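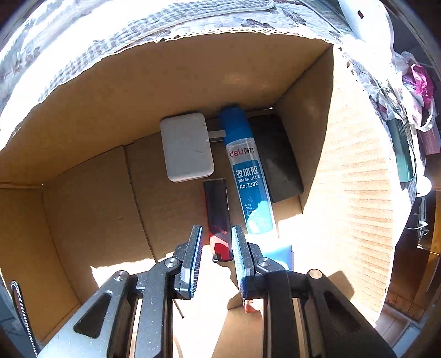 OK so. People keep asking me can machines do chores yet. I do this for a living (sort of) so here's a long thread, typed fast, between two other things. Sorry in advance

Short version: some chores, in some rooms, if you're patient. Longer version below

The chore I care about most is the dumbest one. Small stuff out of a box, small stuff into a box. Glue, charger, the little black thing you can't name, the other little black thing. Every home has that box. Every shop has forty of them under the counter

Not vacuuming. Vacuuming is done, has been for years, floor is flat and the dirt doesn't care how you grab it. Also not dishes, dishes has its own crowd and they can have it

Tidying a box of junk sounds easy bc a four year old can do it. Go watch a four year old do it tho. The kid squeezes, drops, turns the thing around in the air, shoves the charger aside with the back of a hand while still holding the glue. That last bit. We're nowhere on that last bit with two fingers

Two fingers = open, close, and whatever your wrist can do. So everything has to be a pinch. Look at your junk drawer and ask what pinches well. Batteries ok. Tape roll ok from one side only. A flat thing lying flat on the bottom of a box – good luck

Flat things are the whole problem imo. Flat + black + in a corner. You need an edge to grab and the box wall is where your finger wants to go. A person tips the box. I have seen exactly one setup tip the box and it tipped it onto the floor

A charger with the prongs under something else is another good one. Pull the charger, the something else comes along or rolls. Either is fine for a person, you just catch it

Clear plastic in sunlight, ugh. A see-through bottle lights up and half the depth cameras I've used decide there's no bottle there. Close the blinds, bottle comes back. But no one's home has the blinds closed at the right time for your robot. So we leave them open now

Someone in the replies: "just use suction". Suction is great. Suction on a cardboard carton in a warehouse is a solved-ish thing and I'd buy it tomorrow. Suction on a clothespin, no

Ok the numbers bc I know you want them. Our last round at Gitura, 612 tries at picking one small object out of an open box and setting it down on a soft surface. We got the object out most of the time. Setting it down where we meant to, a lot less. Putting it BACK in the box with other things in there, less again

I'm not posting the exact split till Kidus Feyisa has checked my counting. He's caught me twice since May. Different spreadsheet errors both times, I'm consistent at least

What I will say: out and in are not the same chore. Out is grab and lift. In is finding a gap, letting go at the right height, and not knocking over what's standing up. Everyone demos out

And soft surfaces. Everybody benchmarks on a table. Real people dump the box on the bed 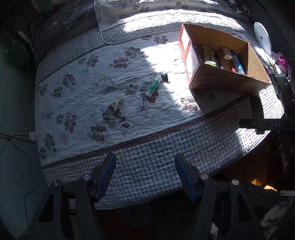

Bed, quilted cover, glue stick and clip still out, the box on the right with the rest.

So why is a bed hard. Push down on a table and the table pushes back, you know where you are. Push down on a quilt and it just goes with you. The small clip sinks a bit, the finger slides over the top, you close on cloth. Now you're holding a bedspread

Closing on cloth is our number one fail. Not dropping. Not missing. Picking up the bed

Also prints. Leaves, twigs, checks, ruffles. A beige clip on top of a brownish leaf print is a mean little puzzle for a camera. I can find it in half a second and my eyes are bad

Thing that helped: come in shallower and stop sooner. Sounds obvious, took us weeks. Everyone's instinct is go deeper to be safe. On a mattress deeper is how you get the quilt

Thing that helped 2: softer finger pads. Grip a round glue stick with hard jaws and it rolls out sideways like soap. With soft pads it mostly stays put

Thing that did not help: a bigger model. We tried, it was slower and made the same mistakes with more confidence. Maybe somebody else's goes better, I'd love to see it

Shop floor people, your turn. Tarigan (small parts place, they do hinges and drawer slides) let me stand in their packing room for a morning. I went in thinking a shop would be easier than a bedroom. Mostly yes. Same bins, same light, same 24 part types all day

But. Their packers don't pick one thing, they grab a small handful, thumb out the extras and count by feel. Asked how many bags a shift, 1,000 on a normal day, 2,000 when there's a rush. Nothing I've worked on gets near the normal day. Not close. I'd be happy with a robot that does the boring overnight refill slowly and doesn't jam

Which it maybe could! I don't want to be all gloom. Slow and unattended is a real job. A machine that takes all night to sort one bin is fine if the bin is sorted at six and no one had to stand there

Home version of that: put the box on the bed, go to work, come back, stuff is put away. I don't care if it took five hours to move a glue stick. I do care if it's on the floor behind the headboard

And "put away" is where it all goes soft bc put away WHERE. My charger lives by the socket. Yours lives in a drawer. My mother's lives in a tin with buttons in it. The hand can be perfect and the chore still isn't done. Somebody has to tell it, and telling it takes longer than doing it, at least the first time

Wimow are trying something for this, you walk round the house once and talk at it. "pens here, cables here". Saw it in Ernville, it was decent with pens. Cables it put with pens. To be fair so do I

Qs I'm getting:

would I buy one now – no

would I buy one for a shop – for one job, one bin, with a person nearby, yes maybe, if I could return it

when – stop asking when. Last person I gave a year to printed it out

is it safe around kids – the ones I use are weak enough that I'd worry more about the kid breaking it. The big ones, different story, don't let anyone sell you a big one for a bedroom

do two arms fix it – helps with tipping the box and holding cloth flat. Also doubles the ways to bump into the lamp. Worth it I think, ask me after the next round

do humanoids fix it – legs don't pick up clothespins

can it fold the quilt after – lol. no. seperate thread, seperate headache

Ok one useful thing for anyone buyng or building. Ask the seller for three clips: thing out of a full box, thing back INTO a full box, thing picked up off a bed. No cuts, normal speed, window open. If they send you a table video you have your answer

Also ask how long somebody spent setting up before they hit record. We spend more time laying the stuff out than the picking takes, every session, and I don't see that in anyone's paper. Incl ours. Will fix

Next round starts 27th June. Same kind of junk, same bed, and I want to do box-to-bed-to-box in one go with no resets between. Will post the fails too, the fails are better anyway

If you have a small object that's awful to pick up, reply with it. So far I've got: guitar pick, wet label, contact lens case lid, single sock. Keep em coming, I'm muting this for a couple hours and then I'll read everything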